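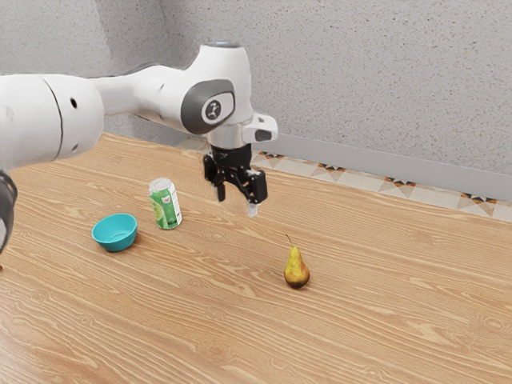 Ticket 519 – Breltero storage cabinet keeps defrosting, pears never get properly cold
Opened: March 26, 2018
Status: Resolved by customer, left open for comments

Hello to everyone on the support desk, and thank you in advance for reading what I'm afraid will be a long one. I bought my Breltero fruit cabinet secondhand from a farm shop outside Fulstead that was closing down, and for the whole of last winter it was a treasure. I keep pears and late apples in it, along with whatever the neighbors leave on the porch. It stands in the back pantry, on the stone floor, with a Šindelář controller on the front, which I understand was an add-on by the previous owner and didn't come from the factory.

The trouble is that it has started going into defrost far too often. I have the controller set to 30 degrees Fahrenheit, as the shop had it, and it gets most of the way there, sighs, clicks, and shows the little water drop symbol. Then the fan stops and the whole cabinet drifts warm again. By the time it starts cooling, it has all that ground to make up, and off we go around the loop. My pears are going soft at the neck much sooner than they should, and I do hate waste.

What I've tried so far, in the order I tried it:

Turned it off at the wall overnight with the door propped open, and mopped up in the morning. There was a bit of ice behind the back panel but nothing dramatic. No change once it was running again.

Cleaned the door gasket with warm soapy water and did the test with a slip of paper shut in the door. It grips nicely all the way around except at the bottom corner on the hinge side, where it slides out with a small tug. I warmed that corner with a hair dryer and pressed it into shape, and it's better now – still not perfect.

Moved the crates away from the back wall so the air can get around. I had packed them rather tight, I admit.

Replaced the plug fuse, for no good reason except that I had one in the drawer.

Your first reply (thank you, it was very kind) asked what sort of fruit is in there and how ripe it was going in.

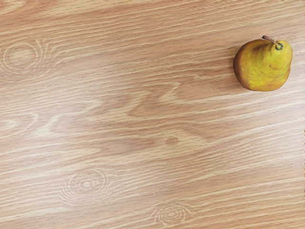
Yellow pear with a russet band along one side.

The fruit is from Vastmont Orchards, and I buy it by the crate. They pick firm and tell you to keep it cold until you want it, then bring it out to the kitchen to finish. I've followed that for years with no trouble, so I don't think the fruit is to blame, though I'm happy to be corrected. I don't put anything in warm from the car, either. It sits in the pantry first.

Update, same ticket. You asked me to go into the installer menu and read out the defrost settings. It took me a good while to find it, as the instructions I have are a photocopy of a photocopy, and the page you wanted had a coffee ring right over the button diagram. For anyone else with this controller: hold the set key and the down arrow together until the display blinks, then let go. If you let go too early it just shows you the temperature again and you feel rather foolish.

The defrost interval was set to 2 hours, and the length to 20 minutes. I can't tell you whether it was always like that. We did have a power cut in the village, and I wonder if it lost its settings then, but I wasn't watching the display at the time so I won't swear to it.

I've changed the interval as you suggested and left the length alone. I've also put a cheap thermometer on the middle shelf, which I should have done at the very start.

Second update. The water drop comes on far less now, and the middle shelf is staying within a degree of what the display says. The fan sounds happier too, if a fan can sound happy. I would still like to order the hinge-side gasket, so if you could tell me whether the newer part fits the older door, I'd be grateful. The label inside is worn and I can only make out the maker's name.

I'm leaving this open in case somebody has the same controller and a cleaner copy of the manual. A scan of the installer page would be very welcome – even a wonky one.

7 comments | 12 shares

We use cookies to remember your preferences and keep you signed in. By continuing to browse you agree to our use of cookies. Accept | Settings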